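Imprimir | Enviar por e-mail

Gamage Wovus – pedal de overdrive valvulado

Vou já avisando que sou suspeita para falar deste pedal, porque toco com ele há sete meses e foi por causa dele que a gente resolveu vender a marca aqui na loja. Eu sou baixista, toco numa banda de hard rock bem barulhenta, e sempre achei que pedal de overdrive para baixo era dinheiro jogado fora. Mudei de ideia!
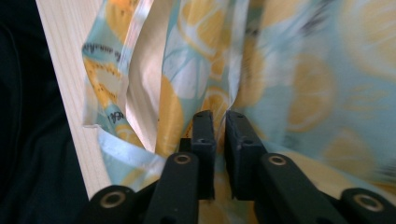
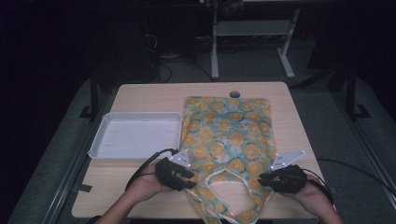 Meu problema com overdrive sempre foi o mesmo: você pisa e o grave some. A guitarra continua lá, a bateria continua lá, e o baixo vira um zumbido de abelha no meio da sala. No Wovus o sinal limpo corre em paralelo com o sujo, e você mistura os dois num botão grande à esquerda, marcado Blend. Na metade do curso eu já tenho a sujeira que quero e a corda mi continua empurrando o peito de quem está na primeira fila (pergunta para o pessoal que foi nos ver em outubro).

A válvula é de verdade, uma 12AX7, e dá para trocar em casa com uma chave Philips. O pedal esquenta um pouco depois de uma hora ligado, isso é normal. Se for tocar ao ar livre, no sol do meio da tarde, deixa ele na sombra do amplificador que vai tudo bem.

Controles

São quatro botões: Blend, Drive, Tone e Level. O Tone é mais sensível do que parece, então mexe devagar. Depois das duas horas do relógio ele fica áspero demais para o meu gosto, mas a Rattana Nakpan, que toca guitarra comigo, usa o dela quase no máximo e fica lindo. Sim, funciona com guitarra também, e muito bem! Ela liga antes do delay e grava assim mesmo, direto na mesa.

Tem duas chaves de pé. A da direita liga e desliga, a da esquerda dá um reforço de volume de até 7 dB, que eu uso nos solos (sim, baixista também faz solo, deixem a gente em paz). O reforço funciona mesmo com o drive desligado. Eu demorei um tempão para perceber isso, porque o manual é meio confuso nessa parte.

Ligação e alimentação

Entrada e saída são jack comum, em cima, e não dos lados, o que ajuda muito em pedaleira apertada. Há também uma saída balanceada XLR, com chave para tirar o terra quando a casa tem aquele ronquinho chato. Só que o pedal precisa de fonte própria de 12 volts. Ela vem na caixa. Não tenta ligar na fonte de 9 volts dos outros pedais: ele até acende, mas soa fraco e sem graça, e aí me escrevem dizendo que veio com defeito. Pilha nem pensar.

A carcaça é de alumínio e o conjunto pesa 583 gramas sem a fonte. O meu já caiu do palco uma vez, de uma altura boa, e só perdeu um pedacinho de tinta no canto. Não estou recomendando que ninguém repita!

Como eu uso

Para quem quer um ponto de partida: Blend no meio, Drive às dez horas, Tone ao meio-dia e Level igualado ao som desligado. Com palheta eu baixo um pouquinho o Tone. Com dedo, subo o Drive. Em estúdio o nosso produtor, o Westport (é apelido, mas todo mundo chama assim), gosta de gravar um canal com o pedal e outro sem, e misturar depois. Ao vivo eu não tenho paciência para isso, piso e pronto.

Se o seu som é mais para metal extremo, com distorção fechada, acho que ele não chega lá. Para isso temos o Zoltbridge, que tem noise gate embutido e ganho de sobra, e custa um pouco menos. O Wovus é mais para rock clássico, blues pesado e aquele hard anos 80 que a gente adora.

O que vem na caixa

Pedal, fonte bivolt, quatro pezinhos de borracha adesivos, manual em inglês. Eu traduzi o manual para o português (com a parte do reforço explicada direito) e mando em PDF para quem comprar aqui, é só pedir.

Garantia e entrega

A garantia é de dois anos para o pedal. A válvula fica de fora, como em todo equipamento valvulado, mas a gente testa cada uma antes de enviar. Quem cuida disso é a Aušra Pärn, na nossa bancada, e ela também faz a troca se você preferir não abrir o pedal. Despachamos no dia útil seguinte ao pagamento. Para retirar na loja, passa depois das 14h, que de manhã costumo estar dormindo por causa de show!

Se quiser experimentar antes, traz o seu baixo. Temos um ligado o tempo todo no amplificador do fundo, pode fazer barulho à vontade.

Imprimir esta página | Enviar a um amigo por e-mail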